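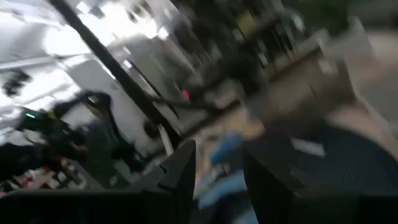

Finger pads are consumables, and the maintenance sheet should treat them as such. At Storby the sheet for the Grelldale cell lists the pads under "inspect as needed", which in practice means after a run of dropped items. I would put them on a fixed count: change both at 2,128 grasps, log the change, and carry on.

The case against is cost. Ivana Vergara argues that a worn pad still holds a rigid bin well enough, and she is right about bins. Wrappers are another matter. Thin film creases under the finger, and a pad with a polished patch lets it slide.
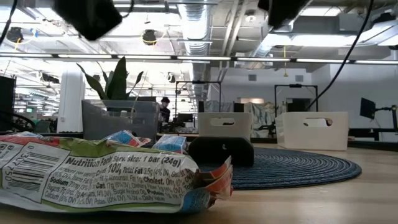 Table stock at the Grelldale cell: wrappers, small packets and bins.

The second fault in the sheet is the order of work. It has the wrist camera checked first and the fingers fitted afterwards. Fitting the fingers can disturb the camera bracket, so the check is worthless by the time the cell restarts. Fit the fingers, torque the screws, then check the camera against the fingertips. The whole job takes 43 minutes, and 5 of those are the camera.

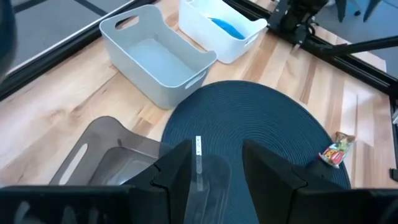
Wrist view with both fingertips visible, bins and placemat beyond.

Steinar Thorlacius would go further and replace the screws at every third pad change. I have seen no stripped thread that justifies it. A dab of thread lock and a paint mark across the head will show movement, and the operator can read the mark at the start of a shift without a tool.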